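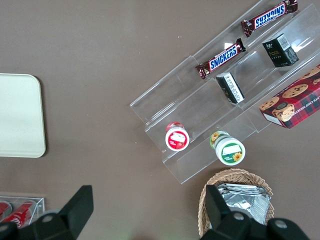
The wrist camera's view of the snack rack on the Hukirlow counter.

Two arms, one table, lunch. The pitch for Hukirlow takes less time to read than the menu it serves from, and the rental starts at $499 a week. I went to Hivoncombe on a Friday to see what that buys.

Hekix makes it. Or assembles it, more accurately — the arms are bought in, the software and the table layout are theirs. You give them a menu, a floor plan and a date. They show up with the arms, the cameras, the cloth, the racks and a laptop, and by the afternoon you have a snack counter that hands things over by itself. Mostly by itself. We'll get to that.

First impression: it's a table. I'd expected a booth, or at least some glass. But the whole kit sits on an ordinary big table with a brown cloth over it, and the stock goes out in stuff you could buy at any catering supply store. Wicker baskets, acrylic racks, trays. Carol Inskip, running the demo, told me that was the point of the redesign last October. The old version had molded slots for every item. Looked great, went wrong the minute a customer wanted to sell a different cookie.

So now the cameras do the work. One on each wrist, one fixed up above. The wrist view is the one to watch on the laptop, because you see exactly what the gripper is up against. Clear plastic shelves with reflections all over them. Foil. Shiny wrappers, same kind of bar pointing two different ways. A jar lying on its side next to a bigger jar lying on its side. All of it fair game, says Inskip. She moved a few things around while we talked and didn't tell the software. It coped. Slower, but it coped.

Setup, quickly. The calibration routine takes 50 minutes and you have to stay out of the way while it runs. You teach each new item by placing it by hand and letting the arm look it over from a few sides. A candy bar is quick. A bottle is quick. Soft food is where you lose your morning.

Sandwiches are the test. Everybody I've ever talked to in food automation goes a little quiet when you ask about sandwiches. They're soft, they're slippery in the wrap, the filling moves, and a customer who gets a squashed one is not coming back to say how clever the robot was.
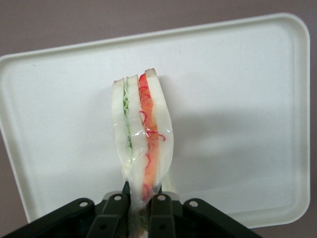 Hekix goes in low, at the twist of the wrap, and lets the bread stand up above the fingers. Smart choice. The gripping force is a slider in the settings, set per item, and Inskip's advice is to start at the bottom and creep up. I started in the middle. My first one came out with a waist. Second was fine, third was fine, fourth I'd have paid for.

Putting it down is harder than picking it up, which I did not expect. The arm has to decide where the tray is, how high the rim is, whether the thing in its fingers is leaning. You can watch it think about this. There's a pause, a small correction, another pause, then the fingers open. On a quiet afternoon it's charming. With a line of people it would be less so, and I'd like to see Hekix shave a second or two off.

Speed in general, then. I timed a plain order (sandwich, bottle, candy bar) at 68 seconds. A person does that in a fraction of the time and says hello. Hekix knows this and doesn't pitch the thing at lunch rush in a train station. They're after office lobbies, late shifts, dorms, the kind of place where the choice at 11 at night is a vending machine or nothing.

I also wanted to know what happens when it messes up. It lets go, backs off, looks again. If it misses a second time it pings the laptop and moves on to the next item in the order, and someone needs to come over. During my afternoon that happened with a foil packet and, twice, with a sandwich I'd put down at a silly angle on purpose.

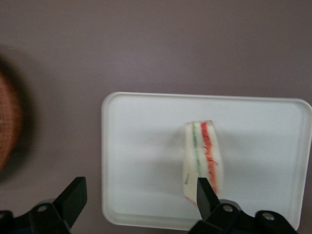

Svatopluk Slanina thinks the stop-and-look-again habit is the best thing in the package and would keep it even if it cost time. His site at Price had an earlier rental kit, a different maker's, that just kept squeezing. Came in one morning to mustard on the ceiling, he told me over the phone. With Hukirlow he gets a ping and a sandwich that's still a sandwich. His complaint is the pings themselves. Too many, and they all sound the same wether it's a dropped napkin or an arm that's stopped dead.

Fair. I had the same gripe by 3 p.m. Inskip says separate sounds are on the list.

Other gripes, while I'm at it. The cables. The one at the wrist loops out to the side and I kept waiting for it to catch on something (it didn't). The manual is thin and reads like it was written for the people who wrote the software. And the laptop screen is tiny for two arms' worth of video plus the overhead. Bring a monitor.

The standard rental covers nine items. Past that you pay for the bigger plan, and Hekix would not give me a number for the record, it depends on the menu. Hot food is allowed on the table but check with them first about what the arm is cleared to pick from a warmer and what it isn't.

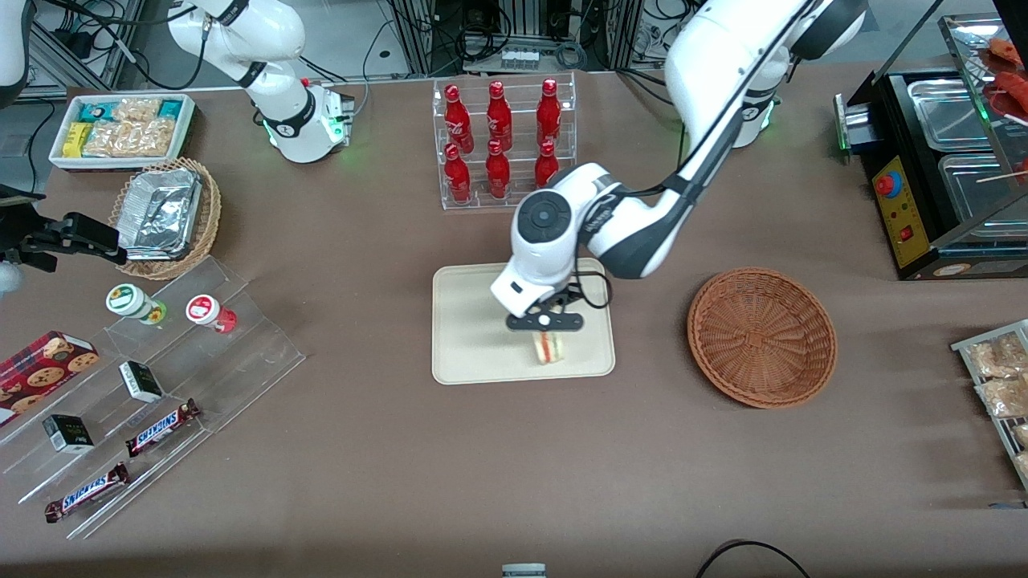

Two arms at once is where the kit earns its money. Each one can reach most of the table, and the software splits an order between them so they're not both diving for the same rack. One holds a sandwich just above the serving tray, the other hangs back over its side and waits its turn. Not fast. Smooth, though. People walking past stopped to look, and a couple of them wanted to know if they could buy something (no, demo day, sorry).

Layout matters more than I'd have guessed. Tall stuff like glass bottles wants to go at the back, and the low racks off at an angle so the fingers can come in along the shelf. Leave more bare cloth than feels right. I crammed the middle of the table on my first go to fit another basket and the arms spent the next hour taking the long way around it. Took the basket out, problem gone.

Restocking is still you. So is wiping down, so is checking dates, so is everything with a health inspector in it. Hekix is upfront about that, the quote sheet says "attended service" in large type. Slanina figures his evening person now spends the shift on cleaning and deliveries, with the counter sort of humming along next to them, and that this suits everyone.

Would I rent one? For a week, sure, for a lobby or a late shift with a short menu. I'd want a look at the new alert sounds before signing for longer. Hekix does demos at the Hivoncombe unit by appointment, and they'll let you you bring your own sandwiches.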